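Notebook, paper handling, Prillholm office. May, entry 6

Share 2 | Comments 1

Continued the loose-sheet squaring by hand at the cubicle desk. Stock is plain white copier paper, Ellery, uncoated. The Rimevby jogger is still out for its belt, so everything for the Prelluncombe binders gets aligned manually this month.

Procedure as used today:
Spread the pile a little and press the left edge with the fingertips. Bring the right side in. Lift by the two lower corners, let the stack bow, set it back down. Quarter turn, repeat. Eight lifts per stack is the working limit; after that the corners start to soften.

Keyboard stays on the desk, pushed back. Moving it gains depth but the cable then ends up under the paper.

Paper flat on the desk in the first, lifted and bowed in the second.
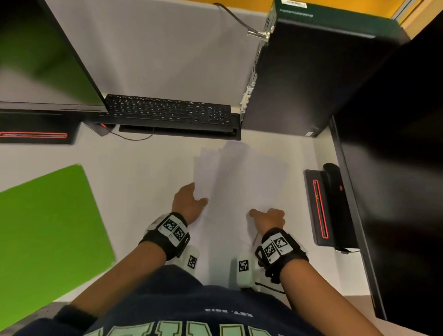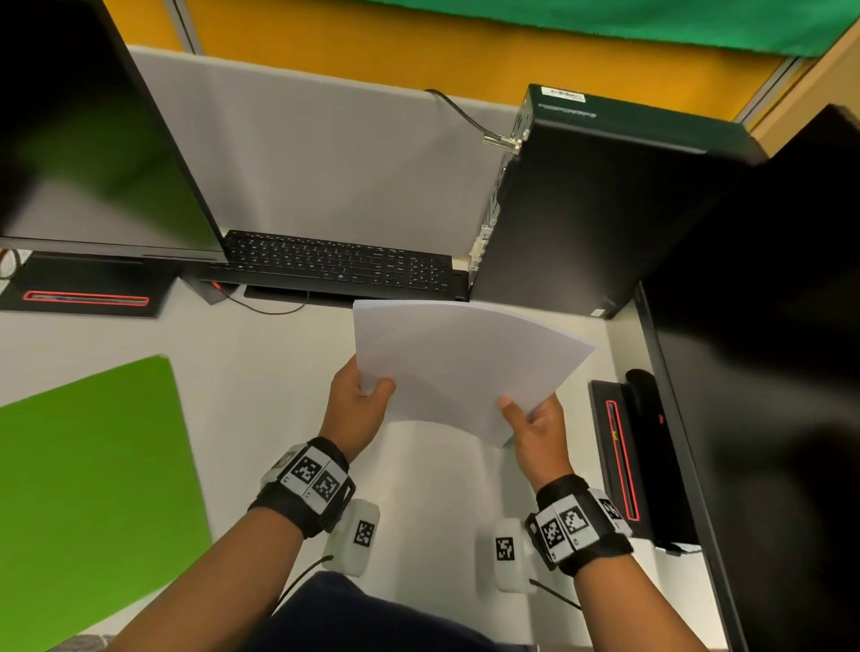
Dirk Dreßler's remark on the draft was that the bow matters more than the tapping: bend the stack before it goes down and air gets between the sheets, so the offset ones slide. He would also split anything thicker than a thumb into two. Tried the split on the last pile. Slower per stack, cleaner long edge. Short edge no different.

Open points:
- Static. Worse late in the afternoon. Check humidity before starting.
- Sheet total for the binders is 2190 by the order form. Not verified.
- Desk surface is too slick for standing a stack on edge. Try a rubber mat.

Next: same stock, split stacks only, log the time for each.

We use cookies to remember your settings. Accept | Manage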